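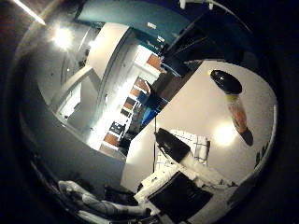
Wide lenses at the wrist waste most of their pixels on ceiling, Glykeria Konstantinidis wrote after reading my earlier notes on the Custville comparison. She would fit a narrow lens, put the fingertips in the middle third and let a fixed overhead camera deal with the room. I have heard the same argument from enough people that it deserves a proper answer. My own view is that the wrist is the right place for the wide lens, and that most published gripper comparisons would read differently if their authors had used one.

She is right about the pixels. In a circular fisheye image the corners of the sensor are black, and much of what remains is ceiling lights and walls. At the wrist the fingers may occupy only a strip at one side. Anyone who costs a camera by pixels on target will choose something else.

That is a poor way to cost it. A wrist camera on a gripper under test has two jobs. One is to show the contact. The other is to say where the hand was when contact was made or missed, and for this the ceiling is useful. Round lights and door frames do not move during a trial. With a calibrated fisheye model they constrain the orientation of the wrist well enough to catch a slipping mount or a stale transform. A narrow lens pointed at a plain tabletop gives very little to work with once the object is out of view.

At Custville we ran the Pullberg two-finger gripper for 200 grasps with each lens on the same arm, same controller, same object set. The success rate hardly differed, and I would be suspicious if it had. The difference lay in the failures. With the wide lens we could assign a cause to 82 per cent of them from the wrist recording alone. With the narrow one we kept going back to the joint logs and arguing.

Two-arm cells make the case stronger. Each hand is an obstacle to the other, and the controller's idea of the other arm's position is only as good as the last base calibration. A wide wrist view checks it for nothing.

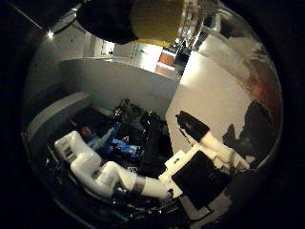 One reader objected that collision checking belongs in the planner, and that using a camera to look for the other arm is an admission that the kinematics cannot be trusted. I accept the second half. On a freshly calibrated cell the kinematics can be trusted. On a cell where grippers are swapped several times a day, with brackets unbolted and cables rerouted, I would like a second opinion. From one wrist you can see the forearm of the opposite arm, the bracket at its end and the finger beyond it, and also whether a person is sitting behind the arm. The planner has no entry for the person.

The harder objection is distortion. Straight edges bend, scale changes quickly towards the rim, and a detector trained on ordinary pictures will do badly there. The Lulberg driver ships with a rectification step switched on by default, and I would switch it off. Rectifying a very wide image to a flat plane stretches the rim until it is useless, so people crop it, and the crop is the narrow lens again with worse resolution. Train on the raw circle, or project to several smaller views and accept the computing cost.

Reflective objects are where I am least sure of my ground. A chrome surface hands the camera a second wide view inside the first, with the dark shape of the hand and its cables spread across it and printed labels bent beyond reading. Our grasp proposals landed on the reflection often enough that we had to mask such objects by hand. A narrow lens would see less of this only in the sense that it sees less of everything.

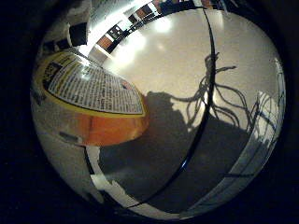

## What I would ask of a comparison

State the lens and the projection model. Papers that give finger force to two decimal places will often say "wrist camera" and leave it there.

Publish the failures with the wrist recordings attached, unrectified. The Harawira test plan asks for 1000 cycles per gripper and keeps only the pass count. I would trade most of those cycles for a smaller set with images.

Include at least one polished object. If the system needs a manual mask to cope with it, report the mask.

Recalibrate after every gripper change and log the residual. We skipped this twice at Custville and both sessions had to be thrown out.

Konstantinidis has offered to repeat the Pullberg runs with her narrow lens and an overhead camera in April. I have sent her our object list and the mounting drawings.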